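Fastville, Room by Room

My sister-in-law Tassanee Wiriya bet me a dinner that I'd be out of a job by June, and June came and went and there I was, still cleaning rooms at the Fastville guesthouse for the same money plus a parking spot. She paid up, too. Noodles, and a beer each.

The thing is, I wasn't so sure I'd win. When Sem Bakker bought the place he walked us all through the hallway with a tablet under his arm and told us Hitari was sending a housekeeper. That was his word, housekeeper. Obsa looked at me and I looked at the carpet. We had between us 61 years of changing other people's beds, and Sem was grinning like he'd bought us a puppy.

It came in a crate so big we had to take the side door off. Two arms, a head, a voice like a polite dentist. Obsa Worku named it Gerald before the foam was off and the name stuck, even with Sem, who tried for a week to call it "the Hitari" and gave up when a guest asked him who Gerald was.

So, what could Gerald do? Towels, sort of. It folded a bath towel in almost 36 minutes the first morning, and I stood there the whole time with my coffee because I couldn't look away! It would pinch a corner, lift it, think about it, put it down again. By the second week it had a towel down to the length of a song, if it was a long song. It could carry a wastebasket and it could wipe a sink. It wouldn't go near a shower curtain. I've got some sympathy there.

Beds were supposed to be the big one. Kamrul Bhuiyan came out from Hitari with a laptop and sat in the hall on an upturned bucket, and he told me beds were hard. I said I could've told him that for free. He laughed, and then he wrote it down, and after that he started asking me things. How did I know which way the cover went? Why did I do the far side first? I'd never thought about why. My mother did the far side first, so I do the far side first. 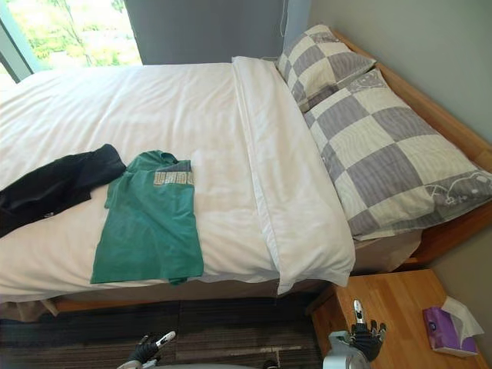 Clothes were where Gerald and I finally had it out. A bed you can practice on, it's the same bed tomorrow, but people leave their clothes any old way and every one of those heaps means something. Take 221, up under the trees, the room with the checkerboard pillows and the purple tissue box. The cover was good, the turned-down part was fat and neat, and I'd have signed off on it myself. But there was a green T-shirt lying out on the bed with something black all bunched up next to it, and Gerald stopped with its hands down by the side of the bed and asked me, in the dentist voice, "Are these items laundry?"

Well, were they? I stood there in the doorway and I couldn't say.

"What do you think?" I asked it.

"I do not have enough information."

"Me neither," I said. "So what do we do?"

It waited. It was very good at waiting, I'll give it that. I told it that when you don't know, you leave a person's clothes on the bed, maybe straighten them a bit so they can see you noticed, and you don't go sniffing at them. Kamrul leaned in from the hall and asked if I could say that again, slower. I said no, I had floors to do.

The guest in 221 was Rafsan Cassim, a nice quiet man who fixed Zirkano elevators and was staying with us while he worked on the ones at the hospital. I ran into him on the stairs that evening and I asked him straight out about the shirt. He went pink. He said he had an interview the next morning with the Czerwiński people, over video, and he'd been trying to decide whether it was all right to wear a T-shirt.

"Is it clean?" I said.

"Mostly," he said.

I told him to wear something with buttons, and then I took the green one down and washed it anyway, with the pillowcases from the second floor, no charge.

When I brought it back up, Gerald was in the linen closet with a towel. I held out the shirt and it put the towel down (neatly, I noticed) and opened both hands.

"Is this item laundry?" it asked.

"It was," I said, and I gave it the shirt to fold, and I went and got my coffee.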